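Luvgate ward picks a new party organizer

Members of the Luvgate branch have chosen Archie Shearer as their organizer for the run-up to the council elections in April. He won by six votes after a count that had to be done twice, and he takes over from Dalal Najjar, who held the post through two elections and is now standing for the Wandale seat herself.

The job is unpaid and has no budget of its own. It covers the canvassing rota, leaflet rounds, the membership list and the phone bank, plus the monthly report to the district office. Shearer joined the party four years ago and has delivered leaflets on the east side of the ward ever since. He told the meeting that his first aim is to get the membership back over 500, where it stood before the boundary changes moved Dow Street and everything south of it into the next ward.

"We lost good people in that change and we never wrote to most of them," he said. "They can still be members here if they want to be. I plan to ask them."
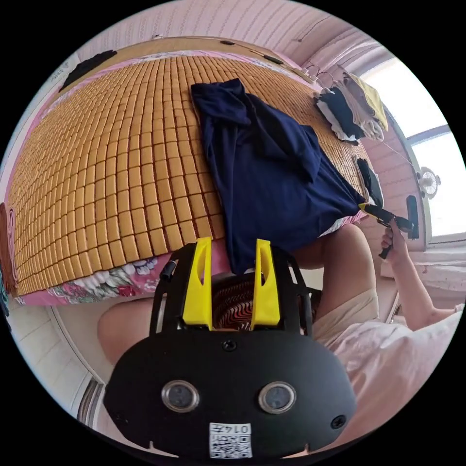
Navy garment on a woven summer mat, with a pink floral sheet underneath.

The closest argument of the evening was over leaflets. Last time the branch printed 1,000 copies of one leaflet for the whole ward, and a good number were left over. Shearer wants smaller runs written for each part of the ward, starting with bus times on the Boltel estate and the parking plan near the old market. Several members said this would cost more per copy and would mean more writing for the same few people. It was left that he will bring prices to the next meeting, and members can decide then.

There was also a long discussion about doorstep canvassing. Some members would like to move most of it to the phone. Najjar spoke against this. She said that on her last round in Wandale the people who had the most to say were the ones who never pick up for a number they don't know. The rota will stay as it is for now – two evenings a week, in pairs, finishing by 8 – with the phone bank used for streets where doors are hard to reach.

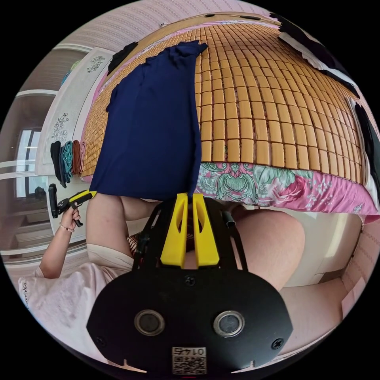
Two yellow fingers on a black handheld gripper, with a QR code label at the base.

Najjar's own campaign starts at once. The Wandale seat has been held by the other side for 12 years, and the last result there was a loss by 80 votes. She will be campaigning on the library hours, the state of the footpaths and the council's plan to close the advice desk. Her selection was not contested. She remains a Luvgate member and will hand over the lists and the keys to the office cupboard before the end of the month.

The next branch meeting is on 12/08/2024 in the upstairs room. Items for the agenda should reach the secretary a week before. Members who have moved in the past year are asked to check that their address is right, as ballot papers for the delegate election will go out by mail.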